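Sim-only training for pen-in-cup: does randomising textures do anything?
Forum > Manipulation > Learning methods

Dreltex
Right, I've been at this for most of May and I'd like some opinions before I write it up. The task is dead simple on paper: pick a marker up off the table and drop it in a pen pot. Everything is trained in simulation, no real demos at all. I made 400 scripted demos and trained the same policy two ways. One set keeps the same room throughout, the other swaps the table, floor and wall textures every episode. Then I ran 40 trials of each in a held-out room neither had seen.

Fixed room got 3 out of 40. Swapped textures got 31. So far so good, and I was feeling pretty pleased with myself!
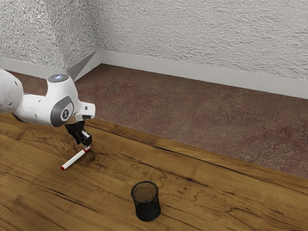
Grasp on the marker, wood table and stucco walls. The mesh pot is the target.

What bugs me is the failures. Nearly all the ones in the swapped set are at the pot end - it gets hold of the marker fine, carries it over, then lets go a bit short. I'm wondering if the mesh is the problem, as you can see the table colour through it and the colour changes every time I change the wood.

Rusteo
Nice jump. I don't buy the mesh theory though. You're picking the marker up by one end, so the other end is hanging out there and the policy has to know how it's tilted in the fingers. I'd bet money that's your short drop. Have you tried forcing the grasp to the middle?

Dreltex
Not yet. The script picks the grasp at random along the length, so some are at the end and some aren't. I never logged which, stupidly.

Jutier
Log it! You've got the poses sitting in the sim, it's an afternoon's work. Also, how many training seeds is that 31 from?

Dreltex
2 seeds, and I gave the better one. Other was 26.

Jutier
Then please don't write it up as 31. Give both, or run a few more. The gap to the fixed room is big enough that you don't need to flatter it.

Rusteo
Bit harsh, it's a forum post. But yeah, both numbers.

Ndung'u
I'm with Dreltex on the mesh, for what it's worth. We had something similar with a wire basket last year, and switching to a solid one fixed most of it without touching the grasps. Cheap to test as well - keep the same pot shape, give it a plain black material, rerun your 40 with the same start poses.

Rusteo
A basket is a much bigger opening though. You can be sloppy with a basket.

Ndung'u
Ours was small, and we were dropping batteries in it. But fair enough, do both tests.

Dreltex
OK, plan is solid pot first, then middle grasps only, same start poses for each. I'll leave it all running on Sunday and post both seeds this time. Does anyone want the start poses file?

Jutier
Yes please, and the texture list if you can share it.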